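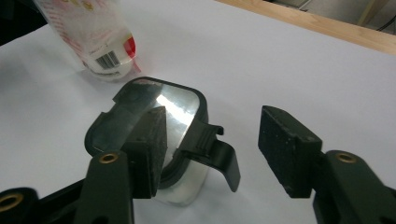 Rubber pads on a handheld gripper, with a brass threaded insert set into the arm.

Duranis was a maker of motorcycles and light three-wheeled delivery vehicles based in Brillville. The firm was founded by Rosaire Gosselin, a former bicycle frame builder, and began by fitting bought-in engines to its own brazed frames.

The first machine sold under the Duranis name had a single-cylinder side-valve engine, belt drive and no gearbox. A two-speed hub was offered the next season at extra cost. More than 400 were built before the belt was dropped in favor of a chain.

Models

The Nakpan, a three-wheeler with a cargo box ahead of the rider, became the firm's best-known product. It used the same engine as the solo motorcycle, with fan cooling and a lower final drive ratio. Bakers and dairies were the main buyers. Top speed with a full load was 40 km/h, and the brakes, which worked on the front wheels only, were criticized in the trade press. 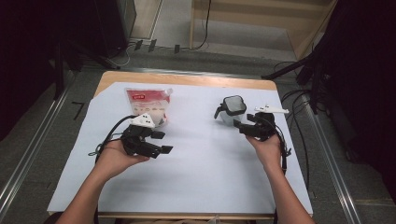

A heavier version with a pressed-steel frame followed. Its enclosed engine bay ran so hot in summer that dealers called it the Oven, and the company later used the name in its own parts lists. Louvers were cut into the side panels from frame number 1000 onward. Early frames were often modified by owners in the same way, so louvers alone are not a reliable guide to date.

The last solo model was a 125 cc two-stroke designed by Ginette Pelletier. It had a three-speed gearbox in unit with the engine and a telescopic fork. Production ended in February of its second year, when the supplier of the crankcase castings closed.

Survivors

The owners' register, kept by Oluwaseun Akande, lists 47 complete machines, most of them Nakpans. Engine numbers are stamped on the left crankcase half below the cylinder base. Frame numbers are on the headstock, except on the Oven, where they are on a plate riveted under the seat.

Register last revised 05/03/2021.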